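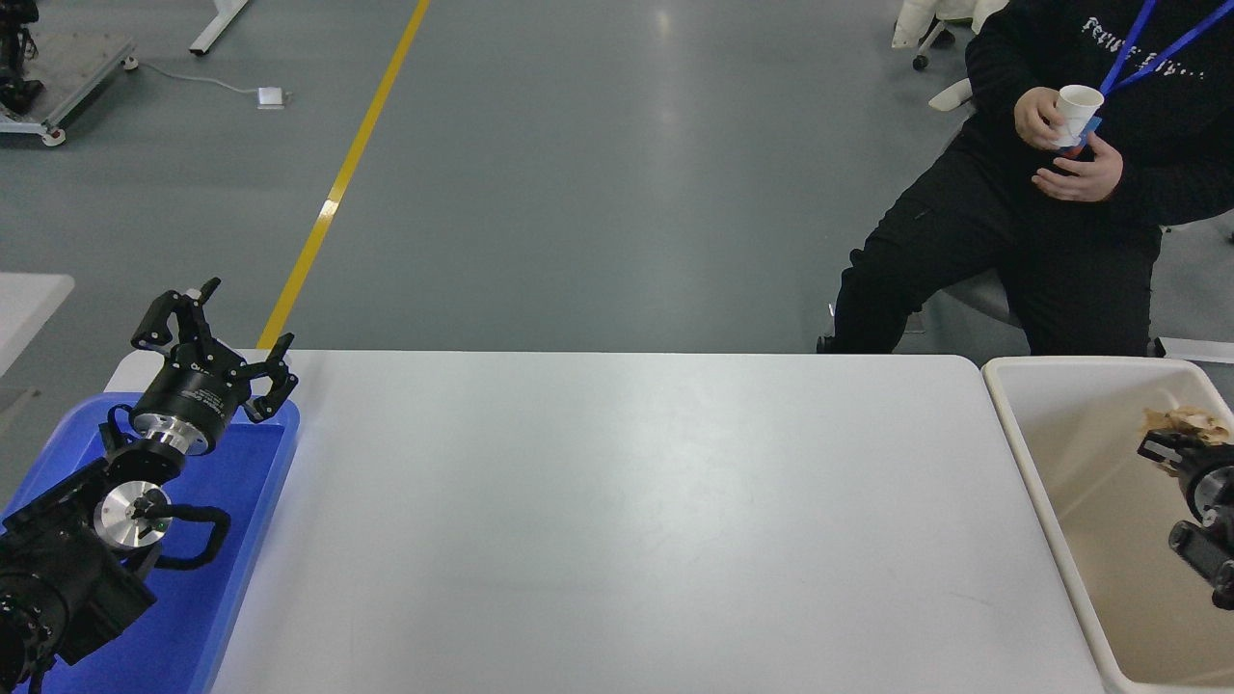 The Plivine file reached Miyuki Hirose at four, after the others had gone down for coffee. Genby wanted to move its packing line out of Ichikawa and needed a wage figure for the new site by morning.

"They pay 356 a month there," Tsuchiya said. "Legal floor. The board likes it."

"The floor goes up in June."

"By how much?"

"Depends on the province. Duvumov thinks 100."

He wrote that down. She turned to the back page, where the transport costs were - 900 a container, last year's rate.

"Did anyone ask what rent is near the plant?" she said.

"It's not in the template."

She had lived in a company dormitory herself at nineteen, six to a room. She added a line to the template, typed Rent, and left the cell blank. Then she picked up the phone and called the Plivine office before it closed.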